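About Rimness Bakery School

Rimness is a small bakery school in Hesell. We teach bread making to adults who want to bake well at home and to people starting out in the trade. We opened with one oven and a borrowed mixer, in the back half of an old seed merchant's on Fistov Lane, and we are still in the same building.

What we teach

Most people come to us for the two-day basic course. It covers mixing, proving, shaping and baking, using white, wholemeal and rye flour. You will make rolls on the first morning and a large tin loaf on the second. Each class has 14 places. No experience is needed, and aprons are provided.

The trade course is longer and runs over 40 weeks, starting in September. Students spend part of each week in the classroom and the rest at the ovens. Early starts are part of it, and the first doughs are mixed at 5 am. 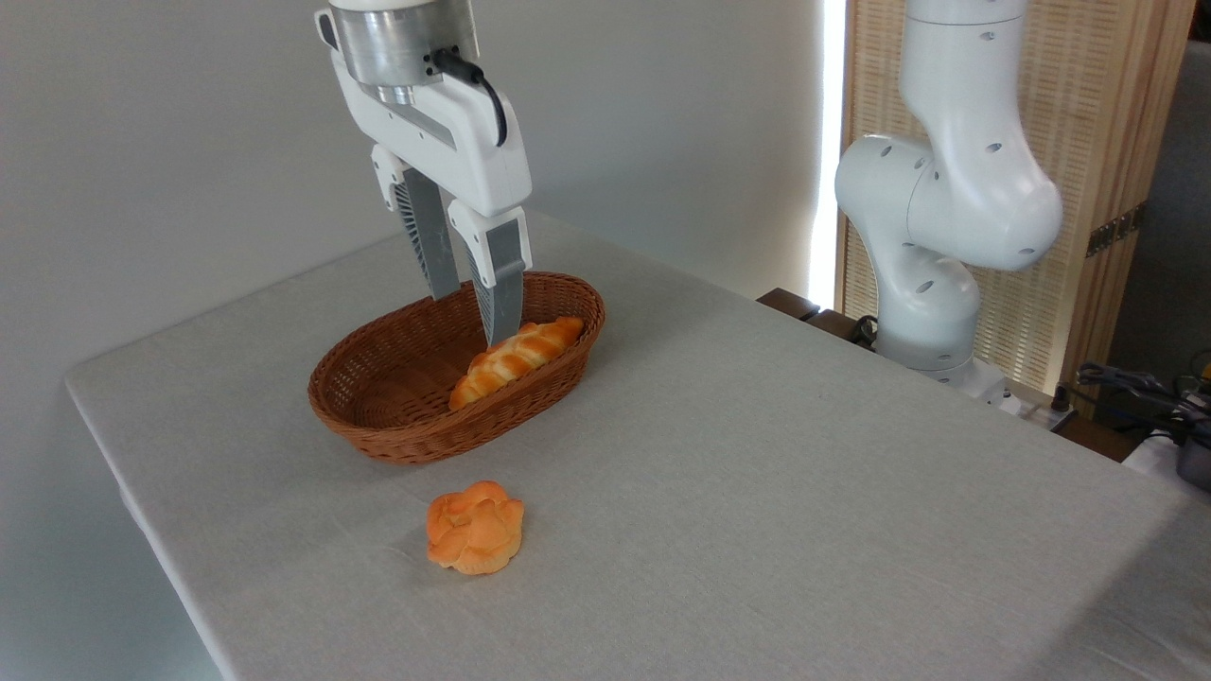
Our flour and suppliers

We buy our wheat flour from Ojo, a mill further up the valley. Rye comes from two farms nearby and changes a little from one harvest to the next, so we adjust our recipes each autumn. Bags of flour are on sale at the front desk.

Visiting us

The shop is open from 8 am until the bread has gone. Parking on the lane is limited, but the Hesell bus stops by the church. The teaching kitchen is on the ground floor with level access from the yard. Please tell us about any allergies when you book.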